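Week 6: Seeing pattern before you see colour

Hi everyone, notes from Wednesday for those of you doing the Fosthorpe unit by distance. I got carried away with the history bit (sorry, not sorry!), so the tutorial questions have moved to next week. 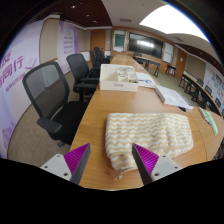

Repeat is the word I want you to own by the end of this module. A repeat is the smallest chunk of a design that tiles to make the whole cloth, and in the Harb reader (page 169) you'll find the half-drop and the brick explained far better than I managed on the whiteboard. Stripes look easy, but take the pale yellow and cream ones on the folded towel: once they're wavy, you have to match the curve at every join, and a fold hides half your evidence.

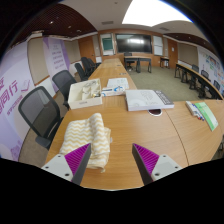
Which brings me to scale. My favourite Trovard sample has a repeat of 432 mm, huge for a cushion and lovely on a curtain. Print it at half size and it goes all fussy!

For your sketchbook, draw one motif in 18 small squares, half-drop first, then brick. Any grey or coloured pencil is fine. Bring the Dollumine swatch cards back too, please.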